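Sorting and Fitting Boards - Workshop Gallery

This page collects the boards we have built or reworked at the Clirnville workshop since October. Most are flat boards with pieces that go onto pegs, into outlines or onto raised panels. A few are older and only came back in for repair. The pictures are added as the boards are finished, so the page grows from the top down and is not in any special order.

Every board starts as a drawing at full size. We print the drawing, lay it on the bench and move paper cutouts over it until the spacing feels right. Pieces that sit too close together are hard to pick up, and pieces too far apart make the board larger than most tables allow. The Gresier boards went through 17 drawings before anyone cut a sheet. The white one took 3.

We settled on white with blue pieces for the newer boards. The older Grodum set used four colors, and people spent their time matching colors and paid little attention to shape. With a single color for the pieces, the outline is the only clue. The black lines are kept thin so that a part placed a little off center shows up at once.
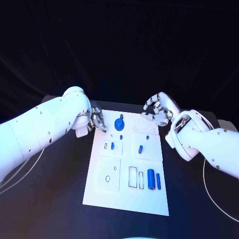
White board with blue parts. The gear-shaped piece is at the top, with two tiny upright pegs farther down and a short cylinder lying tilted on the larger raised panel.

The raised panels are separate from the base on all the boards in this group. They are fixed from the back with screws and can be swapped when one gets worn or when a different set of pieces is wanted. We keep spares of the two most common sizes. Odd sizes have to be ordered through Dönmez, and that takes a while, so please ask early if you need one.

Small pegs are the part that gets lost. We make them in batches of 20 and keep them in a lidded jar on the shelf by the door. If a peg is missing when you take a board out, take a new one from the jar and write it on the sheet. Pegs that have gone fuzzy at the tip should be thrown out. They catch in the holes and people think the fit is wrong.

Gear pieces are cut a little thicker than the others. The first version had a thin rim and two of the teeth broke off when it was dropped on the concrete. The thicker one has been dropped plenty of times - we stopped worrying about it.

Cleaning is simple. Wipe the board with a damp cloth and dry it before stacking. Do not use anything gritty on the black outlines, especially the small circles, which wear first. A faint outline can still be used, but tell us and we will redo it when the board is next in.

Loans go out for up to 3 weeks. Each board has its own flat box with the pieces in a bag inside the lid. Please return the board in the box it came in, as the Grodum boxes are slightly shorter and will bend the corners of anything newer.

Still to come on this page: the two Gresier boards, the repaired Grodum set and a plain practice board with 100 holes and no outlines. The practice board is drilled and needs sanding.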